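Kann ein Roboter inzwischen ein Bett machen?

Gefragt von Jyoti Dubey in Haushalt und Technik

Guten Tag an alle, ich wohne seit August mit meiner Familie in Kumdale und Deutsch ist nicht meine Muttersprache, bitte entschuldigen Sie meine Fehler. Meine Frage betrifft die Automatisierung im Haushalt. Der Boden wird bei uns von einem Saugroboter gereinigt, damit bin ich zufrieden. Am meisten Arbeit machen mir aber die Betten, und zwar jeden Tag sieben Stück, weil wir auch Gäste aufnehmen.

Ich habe in einer Anzeige ein Gerät mit zwei Greifarmen gesehen, Preis 2.000 Euro, das angeblich Decken faltet und Wäsche sortiert. Mein Mann möchte es bestellen. Ich bin vorsichtig. Unsere Decken sind sehr weich und die Bettwäsche hat viele Muster, und ich frage mich, ob eine Maschine überhaupt erkennt, wo die eine Decke aufhört und die andere anfängt.

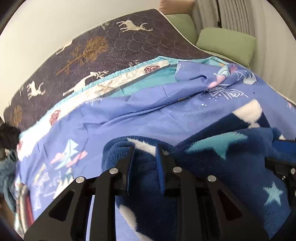 Dunkle Fleecedecke auf dem bedruckten Laken, dahinter die Steppdecke mit den Hirschen.

Hat jemand von Ihnen Erfahrung mit so einem Gerät? Es muss nicht schön werden, es soll nur ordentlich sein.

Antwort von Andor Kelemen

Nein. Kaufen Sie lieber einen guten Wäschekorb.

Antwort von Yeison Bermúdez

Liebe Frau Dubey, ich schreibe auch nicht in meiner Muttersprache, also verstehen wir uns hoffentlich gut. Ich habe in einer Wäscherei in Plimton gearbeitet. Dort gab es eine Maschine, welche Handtücher faltete. Sie machte das sehr schnell, aber jedes Handtuch musste vorher von einem Menschen glatt eingelegt werden. Bei einem Bett gibt es diesen Menschen nicht, oder Sie sind es selbst.

Das Schwierige ist nach meiner Meinung der Stoff. Ein Teller behält seine Form, wenn man ihn anfasst. Eine Decke hat nach jedem Griff eine andere Form, und die Ecke, die man sucht, liegt vielleicht unten im Haufen.

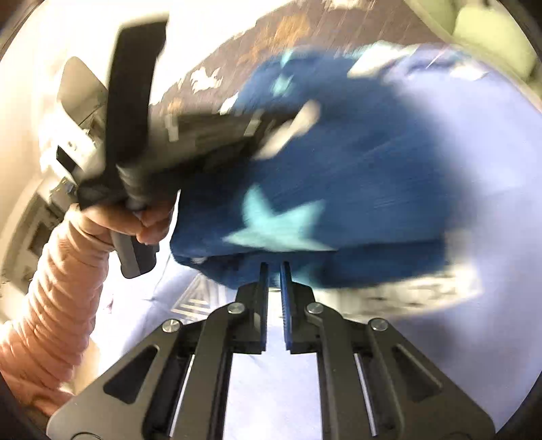
Zusammengeschobener dunkelblauer Stoff mit hellblauen Sternen. Wo ist hier die Ecke?

Wir Menschen schütteln so etwas einmal kräftig aus, und dann sehen wir die Ecken. Mit zwei kleinen Fingern ist das nicht so einfach. Ich würde deshalb die Arbeit teilen: Ein aufgerolltes Plüschtuch von der Mitte an das Fußende zu legen, das kann ich mir bei einer Maschine gut vorstellen. Einen Bezug über die Bettdecke zu ziehen, kann ich mir in Ihrer Preisklasse nicht vorstellen.

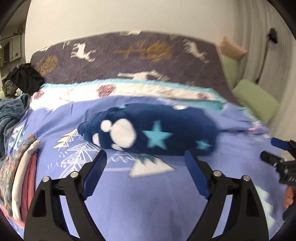
Die Plüschdecke als Rolle vor dem langen Kissen mit den Herzen.

Fragen Sie den Verkäufer bitte auch, wie lange das Gerät für ein Bett braucht. In einer Vorführung in Clorkcombe habe ich 23 Minuten für eine einzige Decke gewartet, danach habe ich meinen Bus genommen. Und verlangen Sie ein Video ohne Schnitt.

Antwort von Kai Dreßler

Ich sehe es etwas positiver als meine Vorredner. Vor ein paar Jahren hat man über Saugroboter auch gelacht. Aber warten würde ich trotzdem. Wichtig ist das Rückgaberecht, und zwar schriftlich! Einfarbige Bettwäsche hilft der Kamera vermutlich auch, das weiß ich jedoch nicht sicher.

Kommentar von Jyoti Dubey

Vielen Dank für die Mühe. Ich habe dem Verkäufer geschrieben und nach dem Video ohne Schnitt gefragt. Die Bettwäsche tausche ich nicht aus, die Kinder mögen die Sterne.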